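Latrice Kincaid ran the Minhas trail race for the first time in November. She is 38 and had never gone past nine miles.

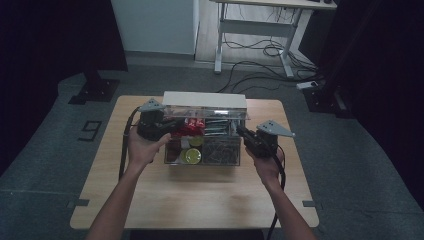
Kincaid said the cold bothered her more than the climb. "My hands quit early — my legs were fine."

She trained on the Skesska hills, 90 minutes before work.
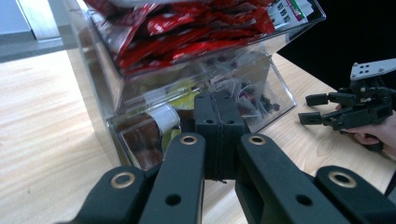 Desmond Zamora thinks she started too fast. "He's right," Kincaid said. "I'll hold back next year and walk the first hill."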